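28/04/2026

Pusow border rule, second reading

The revised text from the Pusow ministry came in overnight. It is 15 pages with the annex, against 8 for the draft we saw earlier in April. The main change is in article 4. Emergency travel documents will no longer be accepted for entry at land crossings, only for exit and for transit by air. Full passports are not affected. Refugee travel documents are not mentioned anywhere, and I have asked Poonam Kandpal to find out if that is a gap or a decision.

Read it through twice before the morning call. The definition of transit has moved from the main text to a footnote and has been shortened on the way. The old wording required an onward ticket and a stay within the airport. The new wording requires the ticket only. Taken literally, a person holding an emergency document could leave the airport, which article 4 seems meant to prevent. I marked it and sent it on without a proposed fix. It is their drafting.

The start date is still given in square brackets. Tamsin Obi thinks the brackets are a leftover. I think the date is not agreed. Either way we cannot print a notice on it.

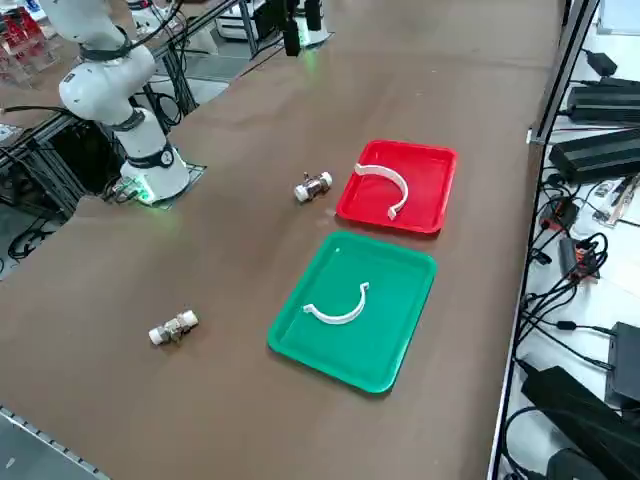
Call with the Salilau post

Started late. Xiomara Oyelaran has been covering the counter as well as the reporting line and had the figures ready in two columns, which saved time. Last year the post issued 1336 emergency documents. Of those, the larger share went to people travelling home by the land crossing at Gustunum, so article 4 would hit that post harder than any other in the region.

She raised three points I had not thought about. The bus operators at Gustunum check papers before boarding and refuse anyone they are unsure of, so the rule will be applied on our side of the line before any Pusow officer sees a document. The flight alternative leaves twice a week. And the post has no money line for onward fares, only for loans, and the loan form asks for a passport number. A person who has lost a passport does not always know the number. The form has been like this for years and people write the emergency document number in the box. Audit has never picked it up. I have now written it down, so I suppose I will have to raise it.

Rafferty Thibodeaux joined for the last part and asked if a short-validity full passport could be issued in place of the emergency document. In law, yes. In practice the blank books are held centrally and have to be sent out under seal. I said I would look up the stock rules. Looked them up after lunch: a post may hold blanks if it has a second key holder of the right grade. Salilau has one officer of that grade. The deputy post is vacant.

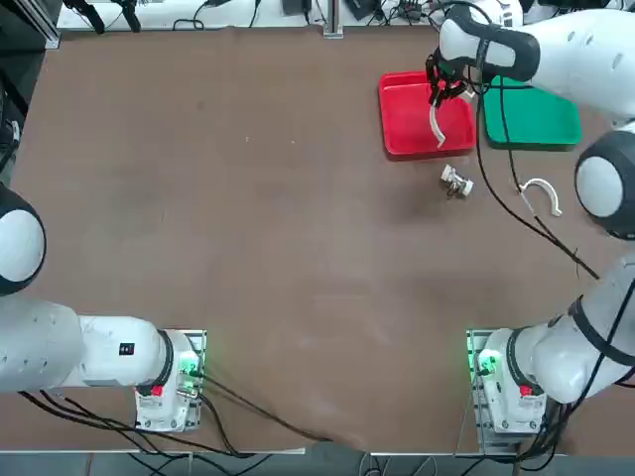 The stock rules were last amended before the present book was introduced and still describe the stitching of the old one. Clause on destruction of spoiled books refers to a form that has been withdrawn. I made a note for whoever next revises them and put it in the general folder, where there is already a note from Mei Castellanos saying much the same.

Went back to the figures in the afternoon. The central register has 2268 emergency documents for the whole region over the same period. I checked this against the posts' own returns and the totals agree, apart from Salilau, where the register was short by a small number and the post was right. The cause was a set of documents issued and cancelled on the same day. The register drops them, the post counts them. For fee purposes the post's method is correct, because the fee is not refunded. For travel purposes the register's method is correct. I have used the post's figure and put a line under the table saying so.

Draft reply to Pusow went round before five. It asks for three things: a delay, a transition clause for documents already issued, and a clear statement on children travelling on a parent's emergency document. The last is the one I care about. Article 4 says "holder" throughout, and a child endorsed on the parent's document is not a holder under our regulations but is one under theirs.
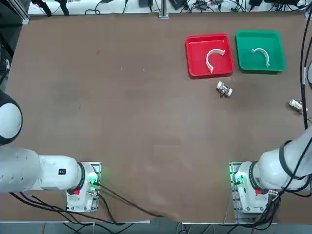 Mei's comments on the draft were short. She wants the request for delay moved to the end, on the grounds that a reader who meets it first will stop there. Moved it. She also struck out "regrets", which I had used twice. Tamsin had no changes of substance but corrected the spelling of the crossing in the annex. Rafferty has not replied.

Okafor, the contractor for the appointment line, sent a new call script for approval. It tells callers that an emergency document is valid "for return travel by any route". True today. Sent it back with "by any route" removed and asked them to hold it until the date comes out of its brackets.

To do: loan form, refugee documents with Poonam, grade of the vacant deputy post. Ask Xiomara for the bus operators' written policy, if they have one.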